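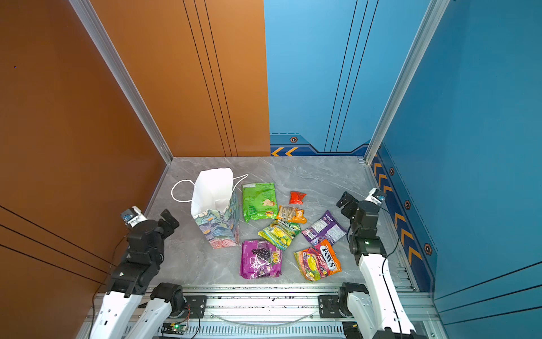

Trefor Watkins wrote in after the last price list: we budgeted for the arms and forgot the fingers. Put the spares on the first PO, not the third.

Fair point. Spares are on the list now, further down.

Mollero Two-Arm Packing Bench

4 min read

Bench cell for small mixed goods. Snack packets, candy bags, gift bags with rope handles, that kind of order. Two arms on one aluminum rail, parallel grippers, a camera on each wrist. Made for shops and small packing rooms that want to try out bagging before they spend real money on a line.

Price and what's in it

Bench package is $2,778 a month on the standard lease. Includes:

- both arms, mounted on the rail
- grippers and wrist cameras
- control boards and power supplies
- Fastska software, one seat
- one day of setup on your site

Not included: freight, the PC, the table if you want a different top, your own bags. Extra Fastska seats are quoted seperately. Ask before you sign, the seat price is locked for the term but only if it goes on the original order.

Want to buy outright? We do that, but call. Price depends on which rail and whether you take panels.

Space

Rail needs 76 inches of clear front edge. Measure it. Then measure the door. Hala Tarawneh on our install desk keeps a list of doors that didn't work and it is not a short list.

Allow room to walk behind, or at least to get a hand in from the side. Arms reach toward each other over the middle of the work surface, so that's where your goods go. Anything you park at the far corners is wasted space for most jobs. One ordinary outlet per arm, plus one for the PC.

What to send us first

Send product before you send a deposit. Real packets, the ones you sell, and a few of each because some get crushed. Shiny film, clear windows, soft bags with air in them and flat pouches all behave differently in a parallel gripper, and a spec sheet won't tell you which of yours is going to be trouble. Include the bag you pack into. Floppy bags are harder than stiff ones. If the handles fold across the opening tell us, it changes the quote for setup time.

Bags needing both arms at once are the reason to buy two arms. If everything you pack goes into an open tray or carton, look at the single-arm Trorkmont instead. Cheaper, smaller, and you won't miss the second arm.
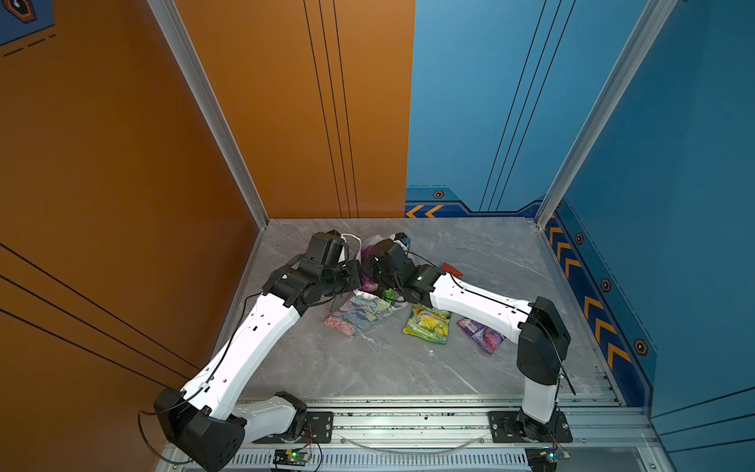 Spares, and order them now

- gripper fingers, 2 sets minimum
- one wrist cable per arm
- one control board, shared
- one servo module if you run more than a single shift

Finger pads are a wear item. Plan on replacing them and put a line in next years budget too. Everything else on the list is there for the day it fails on a Monday-type morning with orders waiting. Board swaps are simple, connectors are keyed, no soldering.

Lead time

37 days from deposit to dock as of September 13, 2022. It was longer in August. Spares ship quicker, usually same week if the part is on the shelf. Custom tops add time, panels don't.

Budget lines people leave off

Staff hours, mostly. Somebody has to teach the bench each new product and check it after, and that somebody has another job already. Put their hours in the plan for the whole first lease period. Also:

- insurance, tell your carrier before install
- product used up in testing
- lighting, if the room is dim or gets direct sun in the afternoon
- a cart for goods in and a cart for goods out
- return freight at the end of the lease, if you don't renew

Moussa service plan

Optional. Covers remote help, software updates and one visit a year. Doesn't cover finger pads or anything dropped. Can be added at any point in the lease but the visit only counts from the date you join, so joining in the last month gets you very little.

Quotes

Send product photos, bag size, orders per day and your rail-edge measurement. Quotes are good for one month. Ask for Hala Tarawneh on anything to do with doors, freight or floor space.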